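Okay, a little thread about brass valves, which I know is a lot to ask of anybody on a Tuesday, but I've been sorting them for most of July and I have to tell someone other than my sister.

Background for the new folks: when the old Charpentier plumbing supply in Somthorpe cleared its back room, I bought the mixed lot. 200 valves, loose in crates, with all sorts of odds and ends riding along underneath. I paid $200 for the whole thing and felt very clever until I had to carry it.

Most of them are the plain kind with a red handwheel, the kind you'd find on a pipe in your grandmother's basement. I love them. They're heavy for their size, they sit so nicely in the hand, and that red against the brass makes me happy every single time.

My way of sorting is simple, and I'll happily take better ideas. Everything starts out in a metal tray. I like a tray with a raised rim, so the little things can't roll off and vanish under a shelf. From there each valve goes into a bin once it's been looked over, one at a time, no grabbing handfuls (I have pinched my fingers enough for one summer).
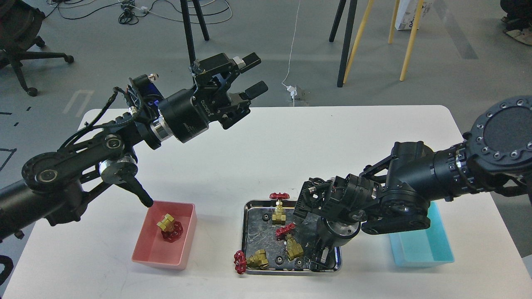

Valves and gears in the tray, one valve over in the red bin.

And yes, those are gears in with the plumbing! Small dark ones. They kept turning up at the bottom of the crates and I have no idea what they belonged to. If anybody recognizes them, please, my replies are open and I am a very grateful person.

My first guess was some kind of old timer. My neighbor's guess was a label printer. My sister's guess was "garbage," and she is not allowed near the crates anymore.

Now, looking a valve over. I turn the handwheel all the way one way and all the way back, slowly, and feel for grit. Then I look at the threads, then down the middle with a flashlight. If the wheel sticks, it goes in the "later" crate with a drop of oil and a kind word.

Don't force a stuck one! I did that with 3 of them the first weekend and stripped the lot, and I still feel bad when I see them on the windowsill. They hold down my mail now.

A few people asked about cleaning. Warm water, dish soap, an old toothbrush, and then a towel right away. I don't polish. I did try some Ultari paste on a really dull one and it came up so shiny it looked like a doorknob in a bank – lovely, but it didn't look like itself anymore, if that makes sense.
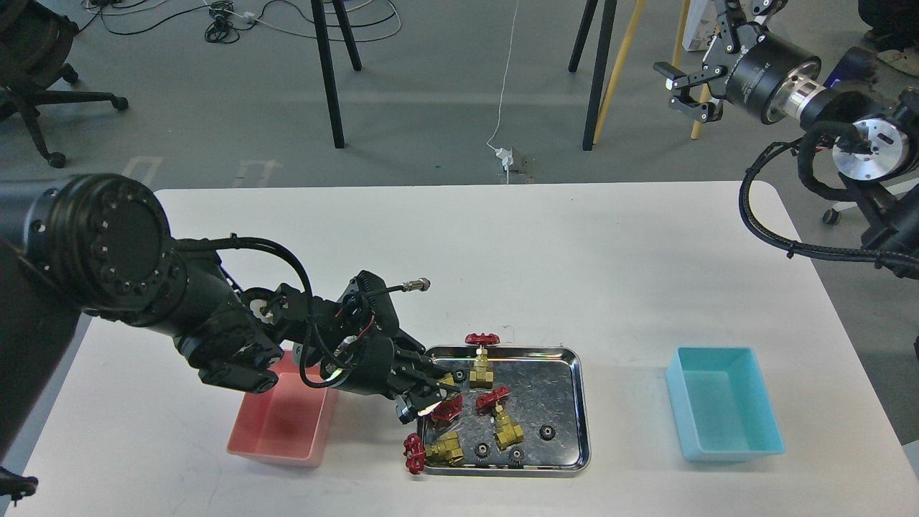
Handwheels are what I check first these days, before the body, before the threads, before anything. A bent one will rub, and a loose one will come off in your hand right when there's water behind it. They also stick out so far that a valve never wants to lie flat, and you end up with one like the fellow at the lower left corner of the tray, brass inside and wheel hanging out over the rim. I used to tuck them all back in. Now I let them lean however they like, and the wheel gives you something to pick them up by anyway.

The good ones are going to Henryk Stępień, who is redoing the water lines for the community garden beds on Trandano Street and has been so patient with my slow progress. He wants a shutoff for every row and a few spares for the shed.

I have 4 crates still to go, and I'm told the garden would like water before the tomatoes give up. So if you're near Somthorpe and you enjoy quiet, slightly grubby work with your hands, send me a message! There's iced tea, there's a radio, and I'll let you pick the station until the ball game starts.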